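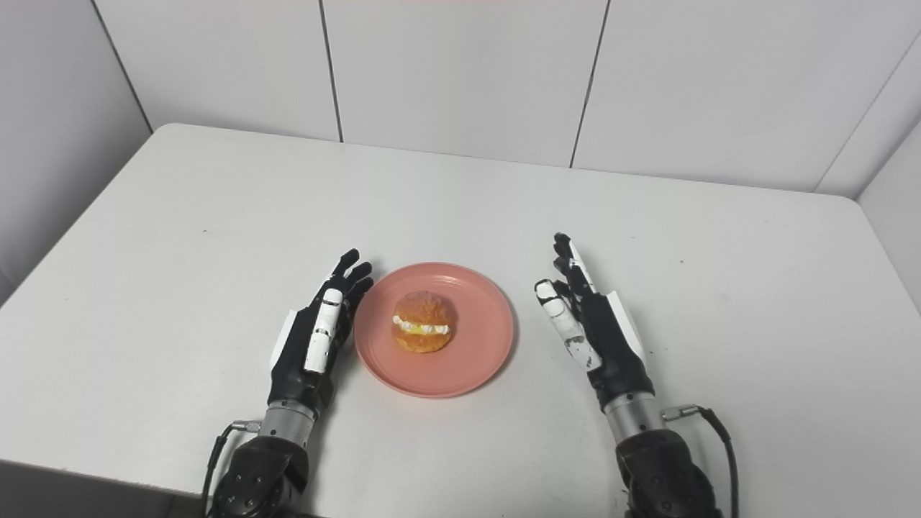 Handling Plated Food with Two-Handed Robots: Good Practice at the Table

Stakstead Household Guidance, sheet 6. Revised October 23, 2018.

Clear the table before the arms are switched on. Only the plate to be moved should stand within reach of the hands.

Set the plate midway between the two hands. A filled pastry, such as a split cream puff, should rest well inside the rim so that no finger touches it when the hands close.

Wipe the fingers and thumb covers with a food-safe cleaner before each session. Scuffed covers should be inspected and, if the surface has split, replaced. Crumbs and specks are to be wiped from the table at the same time.

Check both wrist cables. Each should have enough slack for the full turn of the wrist and should not pass under the plate.

Lift by the plate, never by the food. The hands should close slowly and together, and the first lift should be no higher than 3 cm.

Persons present must stay at least 58 cm from the arms while they are moving. Food that has touched an uncleaned hand must not be served.

Questions on this sheet may be sent to Miloslav Danko, Stakstead, extension 3079.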